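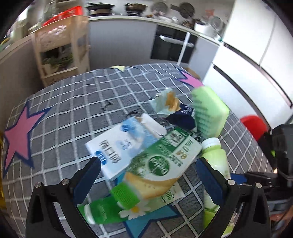
The Wike milk frother has been on my counter since October and I'm still a little giddy about it. I bought it for hot chocolate and ended up using it for everything, including the foamy cinnamon milk my kids now expect every single morning. I've put all sorts of milk through it by now, and a tablecloth with a couple of cartons lying on it is pretty much the standing look of my kitchen. Whole milk gives the thickest foam, the kind that holds a spoon up for a second. Oat milk comes out softer and a bit sweeter, and I like it better in coffee. Skim puffs up like crazy, then sinks before you sit down!

The jug holds 200 milliliters of milk for foam (there's a line inside) and takes 3 minutes on the warm setting. My old Lasano needed nearly twice that and scorched the bottom if I looked away. This one shuts itself off with a tiny click. For chai I drop a crushed cardamom pod and a pinch of ginger straight into the milk, let it run, then pour it through a strainer over strong black tea. So good, and so little work for a weekday.
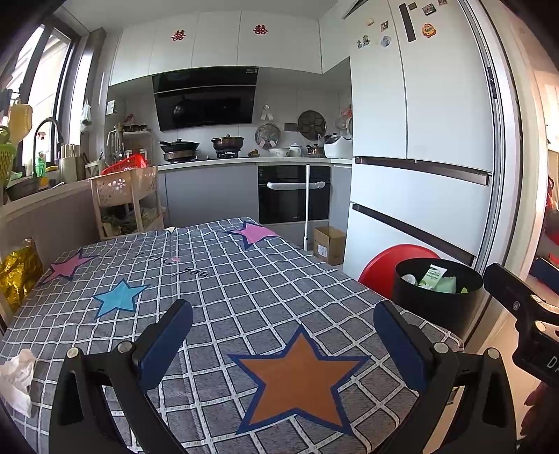
Cleanup and small complaints

Rinse it right away and you're done in some 29 seconds. Leave it till lunch and you'll be soaking it, same as any pot with milk in it. The whisk is small and I've already fished it out of the drain once, so I ordered a spare. The cord is short too, and the lid has a gap that spits if you go over the line.

I'd still buy it again tomorrow. Next up is a batch of golden milk with honey and black pepper, and I want to try it cold over ice.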